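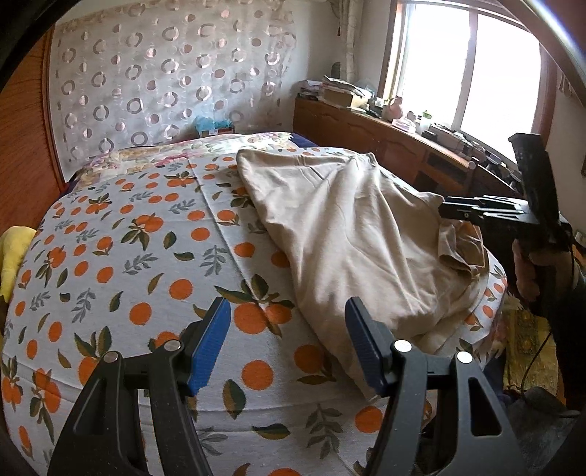 Our group read 157 press notices about drug seizures at the port of Marness and asked a simple question: does a seizure in the news tell you anything about how the case ended? Mostly we doubt it. Notices love a hiding place. One described packets rolled inside ordinary clothes, and a beige garment lying creased on a fruit-print sheet is dull enough to show why a customs officer might pass over it. What the notices leave out is the charge, the plea and the sentence.

We matched the notices against the court lists for Marness and Deder. Only 16 could be followed to a verdict. Of those, 8 ended in a conviction on the original charge and 8 on a lesser charge or none at all. That is a small sample and we would not build a policy on it, although the Fultico news site has built several headlines on less.
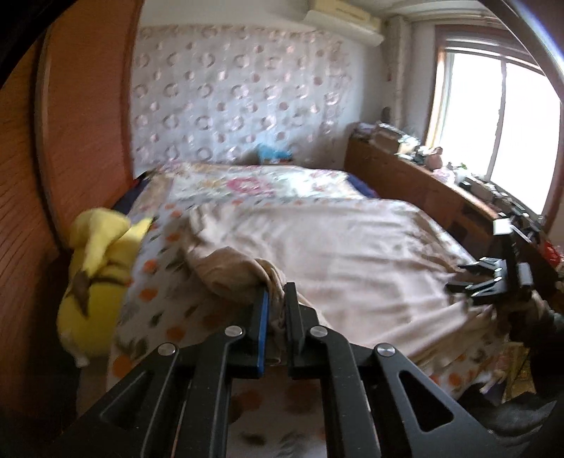
*Fig. 2. Tan cloth gathered into a fold.*

Weights were another problem. The first notice usually gives the gross weight, wrapping included, and the court papers give a lower one. We found no correction printed afterwards. "Street value" was worse - the sums came with no method, so we dropped them from our table.

The Engebretsen archive helped with older cases, but its index is by ship, so anyone arrested at the airport is close to impossible to find. We probably missed some.

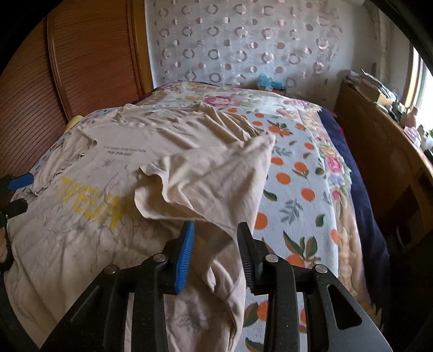 ## Limits of the study

We had one term and no access to sealed files. Cases still waiting for trial in October were counted as "not followed", which may make the gap look bigger than it is.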